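3. Planificación de compras y presupuesto de la celda bimanual 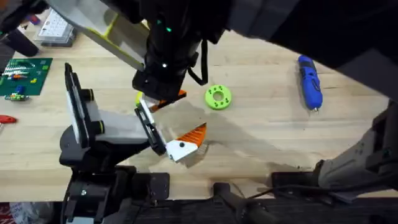
El punto de partida fue el inventario, no el catálogo. Antes de pedir cotizaciones se anotó qué consumía cada puesto en una semana normal de trabajo y qué piezas se cambiaban de verdad. De ahí salen dos listas: gasto inicial (brazos, rieles, soportes, banco) y gasto recurrente (almohadillas de los dedos, cables, tornillería, mantenimiento). La segunda casi siempre se subestima. En el proyecto Zulotgate el presupuesto original ni siquiera tenía partida para dedos de repuesto.

Proveedores consultados: Previne y Flulmont. Previne cotizó 1951 euros por el paquete de montaje, sin transporte. Flulmont más caro en el montaje pero con repuestos incluidos el primer año. Se eligió Flulmont. La diferencia se recupera si se cambian almohadillas con la frecuencia prevista (ver Fig. 3).

Fig. 3. Banco de trabajo de la celda, con las dos pinzas sobre el tablero y, a la derecha, una pieza anular verde lima y una herramienta rotativa inalámbrica azul.

3.1 Criterios

Compatibilidad mecánica primero. Después plazo de entrega, después precio. MacAulay propuso el orden inverso y se probó en el piloto de Chala: el ahorro fue de 550 euros y el retraso de 10 semanas, por un soporte que no casaba con el riel. No se repitió.

Para herramientas manuales y pequeño material (alfombrillas de corte, cajas con compartimentos, piezas de ensamblar) no se pide cotización formal, se compra contra una bolsa anual. Es mas rápido y el importe no justifica el trámite. Goossens revisa la bolsa en octubre y ajusta la del ejercicio siguiente.

3.2 Reposición

Mínimo 2 juegos completos de dedos por celda en almacén. Cables: uno de cada tipo. Las almohadillas se piden por lote, junto con la tornillería. Queda pendiente fijar un criterio de desgaste; por ahora decide el operador, lo cual introduce variabilidad en el gasto que no hemos podido separar del efecto de la tarea.

3.3 Limitaciones

Los precios corresponden a un solo comprador y un solo pais. No se incluyen horas de personal en la instalación ni la formación, que en Zulotgate se cargaron a otra partida. Tampoco se a considerado el alquiler como alternativa a la compra; Flulmont lo ofrece, pero la oferta llegó con el pedido ya cerrado.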